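Small Animal Care, Unit 4
Keeping exotics: housing, heat and quarantine
Handout for Hillaner evening course. Tutor: Oda Holmgren

This handout goes with the second practical session. Bring it with you, along with your record card from Unit 3. Last time we covered feeding, and a few of you asked for the gut-loading notes again. Those are at the back of the Unit 3 pack and are not repeated.

1. Choosing an enclosure

Most losses in the first year of keeping come from poor housing. Read up on the adult size of the species before you buy anything. A young corn snake will fit in a small tub, but a full-grown one needs a vivarium at least as long as the snake. Leopard geckos need floor space. Crested geckos need height and branches.

Glass tanks lose heat quickly and hold damp. Wooden vivariums keep heat well but will rot if the joints are not sealed. For species from wet forests, use glass or sealed plastic with a mesh panel in the lid.
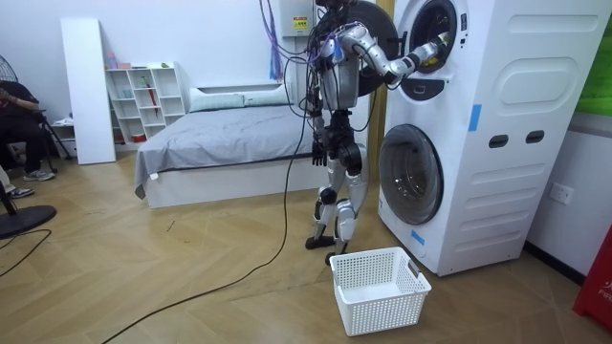

Page 2 of 4

2. Heat and light

Reptiles cannot make enough of their own heat, so the enclosure must have a warm end and a cool end. The animal moves between the two. Put the heat source at one end only, never in the middle.

Every heater must be run through a thermostat. Place the probe where the animal basks and check it with a separate thermometer. Fit a guard over any bulb or ceramic heater that a snake could touch. Snakes will coil round a hot bulb and burn themselves.

For a bearded dragon, the cool end should sit in the 20s Celsius by day and the basking spot a good deal higher. Crested geckos are different and become ill if kept too warm. Use the species sheets for exact settings.

UV tubes wear out before they stop giving visible light. Write the fitting date on the end cap and change the tube when the maker says to. Glass blocks most UVB, so a sunny window is no use as a replacement and may overheat the tank.

3. Humidity

Fix the hygrometer halfway up the back wall. Green tree frogs, giant land snails and most rainforest geckos need regular misting, with time to dry out a little between sprays. For a ball python in shed, a hide packed with damp moss is usually enough. Retained skin on the toes or tail tip should be soaked and eased off — do not pull it.
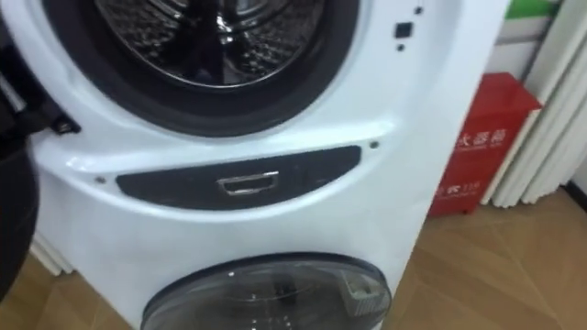
Cloth hides, fleece liners and hammocks (rats, sugar gliders and hedgehogs) should be changed often and kept apart from household laundry. Shake off droppings and loose hair first. Use unscented detergent and no fabric softener.

4. Quarantine

A new animal stays in a separate room for 90 days. Use paper towel as flooring so that droppings and mites show up. See to the new animal last each day, and keep its tongs, bowls and spray bottle for it alone. Take a faecal sample to an exotics vet in the first fortnight.

Case for discussion: Brock Simard put a new gecko straight in with an established pair. All three later tested positive for pinworm. What should he have done on the first day, and what should he do now with the enclosure?

5. For next time

Read the Skendstead notes on tortoises, sections one to three. Audrey-Anne Fehr will bring two adult Hermann's tortoises for handling practice. Wash your hands before and after.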